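Projects > Drasel > Hand-Held Gripper Comparison > Meeting Minutes

Last updated: April 2023

DRASEL WORKING GROUP
Minutes of the gripper and tracking review

Present: mechanical design, tracking and calibration, data processing, controller software, lab operations.
Apologies: purchasing (written note received, see item 6).
Chair: controller software. Minutes: tracking and calibration.

1. Minutes of the previous meeting

Accepted with one correction. Under item 4 the spring rate test was recorded against the Bridness gripper. It was run on the Stalimlow gripper. The log on the shared drive has the correct name and does not need to be changed.

2. Actions carried over

2.1 Trigger return spring, Bridness. Replaced on both units. Closed.
2.2 Time sync between gripper encoder and head camera. Patch merged. The offset is now estimated at the start of each session instead of once per day. Closed, subject to item 4.
2.3 Storage for raw recordings. Still open. Data processing has asked for a second drive and is clearing old calibration runs in the meantime.
2.4 Naming of sessions. Two schemes are still in use. Agreed that the task name comes first, then the gripper, then the operator code. Old sessions will not be renamed.

3. Gripper comparison

3.1 Mechanical design presented the results for the two candidates. Bridness uses curved jaws and a direct trigger linkage. Stalimlow uses flat parallel jaws on a short rail with a geared trigger. Both carry the same encoder board, so the width signal can be compared directly.

3.2 Total recordings in this round: 526. Of these, 351 passed the automatic checks for tracking and jaw width. The checks do not look at task success, which is scored separately by hand. Hand scoring is not finished and no task success figures were presented.

3.3 Weight. Bridness weighs 600 grams with marker cube and cable clamp fitted. Stalimlow is heavier and the weight sits further forward. Operators reported wrist fatigue with Stalimlow on shelf tasks where the arm is held out for a long time. No such reports for Bridness, but the sessions were shorter and the meeting did not want to read too much into that.

3.4 Jaw shape. Curved jaws hold round containers better and slip less on bottle necks. Flat jaws are better on thin items such as cards and folded cloth. On door edges the two behave differently: the curved jaw can hook behind an edge and pull, while the flat jaws need to close on it. Data processing pointed out that hooking leaves the jaw width nearly constant, so the width signal alone cannot be used to find the moment of contact. Contact segments for door tasks will have to be marked from video for now.

3.5 Backlash. Stalimlow shows measurable backlash in the gear train after extended use. Mechanical design believes this can be taken out with a preload spring. Lab operations asked whether the same spring would make the trigger harder to pull. It would, and by how much is to be tested.

3.6 Arm-side match. The hand-held jaws must match the jaws on the robot arm or the recordings are of limited use. The curved set has been fitted to the arm and runs on the current controller without changes. The flat set needs a new adapter plate and a different current limit. Controller software does not want to start on this until a choice has been made.

3.7 Decision. Bridness continues as the primary gripper for kitchen and refrigerator tasks. Stalimlow stays in the comparison for thin objects only until the preload spring has been tested.

4. Marker tracking and cameras

4.1 The refrigerator task was discussed at length, as it produces a large share of the rejected recordings. The task uses the mini fridge on the table, with one marker cube on the back of the left hand and one on the gripper in the right.

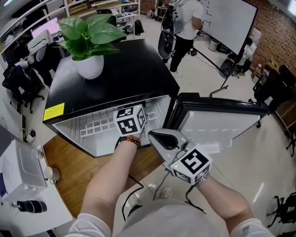

Tracking and calibration
Minutes secretary, Drasel working group

4.2 The difficulty is at the mouth of the fridge. Once the left hand goes further in, the hand cube is shaded by the fridge body and the marker edges lose contrast against the white interior. The gripper cube stays outside while the right hand is at the door and is the easier of the two to track. Agreed that the two cubes should be reported separately in the check results. At present a dropout on either one rejects the whole recording.

4.3 Exposure. Fixed exposure gives stable detection on the tabletop but underexposes the compartment. Automatic exposure recovers the compartment but shifts during the reach, and reflections from the shiny floor affect it when the operator looks down. The proposal is to keep exposure fixed and raise gain slightly. Tracking and calibration will run 13 recordings with the new setting on the fridge task before it is used anywhere else.

4.4 Cube size. A larger cube on the hand would help detection but would touch the wire shelf. Rejected. Chamfered corners were suggested and will be looked at when the next batch is printed.

4.5 Cable routing. The gripper cables hang down toward the floor on the operator's right. Mechanical design would like them taken up the forearm to a strap at the elbow. Lab operations noted that an earlier strap shifted the sleeve and pulled on the connector. A lighter strap will be tried on one unit - the other stays as it is for reference.

4.6 Wristbands. The tracking group asked whether a watch below the gripper cube causes false detections. None have been found in the rejected set. No rule will be made. The question can be reopened if metal bands show up in later failures.

5. Controller

5.1 Replay of recorded fridge openings on the arm is smooth up to the point where the door seal releases, then overshoots. The human operator slows down at that point and the position controller does not. Two options were discussed: limit joint speed for the first part of the door arc, or switch to the compliant mode for the whole opening. The first is quick to implement. The second needs force limits that have not been set for the curved jaws.

5.2 Agreed to try the speed limit first and record the overshoot at the door edge for each run. Compliant mode goes on the list for October.

6. Purchasing

6.1 The written note states that the quote from Mihăilă for spare encoder boards has been received and is valid until the end of the month. Order approved. Lab operations asked that the boards come with connectors already soldered.

6.2 The adapter plate for the flat jaws is on hold (see 3.6).

7. Other business

7.1 Batteries are being put back on the shelf without being charged. A tray for empty ones will be set up by the charger.

7.2 The left-handed gripper variant was raised again. No capacity in this round.

8. Actions

8.1 Finish hand scoring of task success for the current round - data processing.
8.2 Test preload spring on Stalimlow, including trigger force - mechanical design.
8.3 Split dropout reporting by cube - tracking and calibration.
8.4 Gain test on the fridge task - tracking and calibration.
8.5 Forearm strap on one Bridness unit - mechanical design, lab operations.
8.6 Speed limit for the first part of the door arc - controller software.
8.7 Place encoder board order - purchasing.
8.8 Second storage drive (carried over) - data processing.

Next meeting to be set once 8.2 and 8.4 have results. The gain test results should be posted to the project folder beforehand so they can be read in advance.

Contact | Copyright Drasel working group | Back to top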